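How to Apply for a Painting Residency at Grumudden

Grumudden offers residential painting weeks on the coast for artists at all levels. Applications for the coming season are accepted until Mar 8, 2024. Applicants should read these instructions in full before submitting any material.

Step 1. Choose a week. Landscape weeks are led by Hilkka Saarela and work outdoors along the shore. Studio weeks are led by Eetu Suominen and take place at Vindside, the main house.

Step 2. Prepare a portfolio of no more than 15 works. Each file should be labeled with the title, medium and year. Sketchbook pages are welcome. 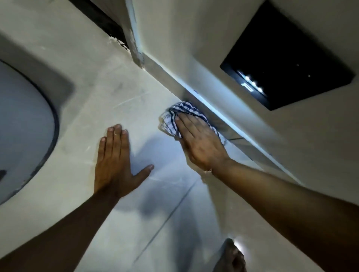 Step 3. Write a short statement of one page or less. It should explain what the applicant intends to work on during the stay and name any equipment required, such as a field easel or a drying rack.

Step 4. Submit the form, portfolio and statement together. Incomplete applications are returned and may be resubmitted before the deadline.

Residents share a kitchen and bathroom on each floor and are asked to leave both clean after use. Solvents must be kept in the studio cabinet and may not be poured into any household sink.

Questions about travel and ferry times should be directed to Lenni Pesonen at the residency office.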